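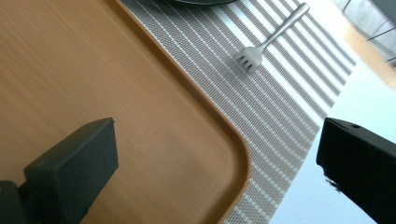 What is wood grain?

Wood grain is the pattern and direction of the fibers in a piece of wood, as they show on its surface after cutting.

The word is used loosely. A carpenter who talks about working "with the grain" means the direction of the fibers. A furniture buyer who admires "a nice grain" usually means the visible pattern, which specialists call figure. Texture is a third term, used for the size of the pores and cells, so that oak is called coarse and maple fine.

Formation

A tree grows by adding a layer of new wood under the bark. In climates with a cold or dry season, growth slows for part of the year, and the wood laid down early in the season differs from the wood laid down late. The early part is lighter in color and less dense in most softwoods. The late part is darker and harder. Seen on the end of a log, the layers appear as rings. Seen on the face of a board, they appear as lines or arches. Many tropical trees grow all year and have no clear rings, although their fibers still run in a definite direction.

Most fibers lie along the length of the trunk. In some trees they wind around it, a condition known as spiral grain, and boards cut from such trees tend to twist as they dry. In interlocked grain the direction of the spiral changes from one set of layers to the next. Planing these boards often tears the surface in narrow strips.

Effect of cutting

The same log gives different patterns depending on how it is sawn. Plain-sawn boards are cut in parallel slices through the log and show broad arches, sometimes called cathedrals. Quarter-sawn boards are cut so that the rings meet the face at a steep angle, and they show straight, closely spaced lines. Quarter sawing takes more labor and wastes more of the log, but the boards move less with changes in humidity.

Knots interrupt the pattern. They mark the places where branches joined the trunk, and the fibers bend around them.
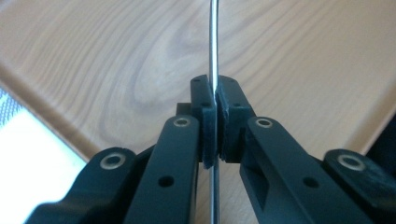
Strength also depends on direction. Wood is much stronger along the fibers than across them, and it splits easily between them. Chair legs and tool handles are made with the fibers running lengthwise — a handle with fibers running out at the side can break without warning. Plywood gets around the problem by gluing thin sheets together with the direction of each sheet turned against the next.

Imitation

Painted imitation of wood, known as graining, was common in houses where hardwood cost too much. The painter laid a pale base coat, let it dry, and dragged a comb or dry brush through a darker glaze. In his handbook Painted Doors of Teso, Urmas Kalniņš recorded 167 grained doors in the old quarter of the town, most of them pine made to look like oak. Baiba Rebane later repeated the survey and found 23 of them still unpainted over.

Modern imitations are usually printed. A photograph of real wood is reproduced on paper or film, which is then bonded to a board or molded product. Cheaper patterns repeat at short intervals. Some are embossed as well, and when the embossing follows the printed lines the result is sold as "in register."

See also

Figure (wood)
Growth ring
Veneer
Quarter sawing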